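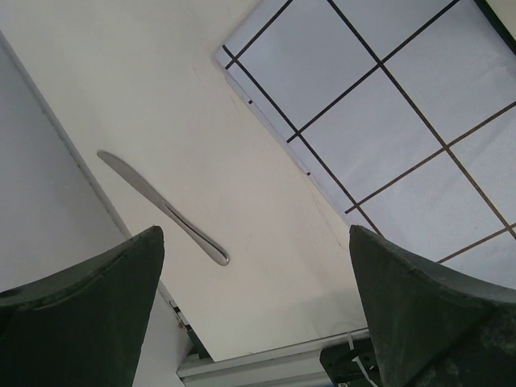
Faustine thinks the knives should go in the drawer by the stove and the forks can stay where they are, and she told me this twice on the phone before I had my shoes off. Her reasoning is that a knife gets used all day long, for butter and for opening packets, and a fork only comes out at meals. I said I would think about it. I had already started putting them all together by then and didn't feel like starting over.

2025-10-10

Slept badly, up before six. Coffee, two slices of toast, then the silverware. I have been putting off the silverware since May, when the boxes came over from the Callholm apartment. The plates and the pans I did in one afternoon. The knives and forks went into a shopping bag in the hall closet and stayed there, and I have been eating with the same few things out of the dish rack all summer.

There are two sets mixed up together. One is Grandmother's, which is heavy and has the pattern of leaves on the spoons, and the other is the plain one Gaëtan and I bought at Jaber the first winter. The plain one has table knives with a round tip and a handle that gets thicker toward the end, like a drop. I like them better than the good ones, although I wouldn't say so to Mother. They sit well in the hand. The blades are no use on meat but I don't cook much meat.

I did it on the white table, one piece at a time. Washed, dried, looked at, put down. White is a bad color for a kitchen table. Everything shows on it. I wiped it before I started and there were still smudges, and a small red speck that might be jam or might be paint. I left it. If it's still there tomorrow I'll try baking soda.

The knives take the longest to dry properly. If you let them drain they get spots, and the spots show more on a knife than on anything else because it's so flat. I used the old linen towel, then went over each one again with the dry end of it. By nine the towel was soaked and I hung it over the radiator and used a T-shirt.

Lamduan came up at ten to return the cake pan. She sat down and picked out the teaspoons for me while we talked. She is leaving the job at Vasitz at the end of the month and has not told her manager yet. The rent on her place is going up to 900 and she is thinking of moving in with her sister for a while, but the sister has the dog, and Lamduan sneezes. I gave her the rest of the plum bread to take down.

After she left I counted. The plain set is short 2 forks and the good set is short 4 teaspoons. The teaspoons I can explain – they went to the office one at a time and never came home. The forks I have no idea about. Maybe Gaëtan has them. I am not going to write to him about forks.

Lunch was soup from the freezer, the lentil one. Too salty again. I wrote that on the lid of the other container so I'll remember to thin it.

In the afternoon I lined the drawer. The old paper was stuck down at the back and I had to work it loose with a scraper. Underneath was a receipt from whoever lived here before, for 532, no name of a store on it that I could read. I kept it on the windowsill for an hour and then threw it out. The new liner is gray and I cut it slightly too short, so there is a strip of bare wood at the front. It doesn't matter. The tray covers most of it.

The tray has five slots and I tried it several ways. Forks, knives, spoons, teaspoons, and then the last one for the odd things, the cheese knife and the little fork for pickles and so on. The good set doesn't fit in with the rest. I rolled it up in its cloth and put it on the top shelf, behind the salad bowl. That is where Mother keeps hers too.

Then I stood there and thought about Faustine's idea and opened the drawer by the stove. It's full of string and batteries and takeout menus. So the knives stay with the forks, at least until I clear that one out, and I don't see that happening this year.

Called her back at six and told her. She said fine, but I'd be walking across the kitchen with butter on my hands all winter. Then we talked about Albane's exam, which went well.

Need to buy: dish towels, salt, lightbulb for the hall, stamps.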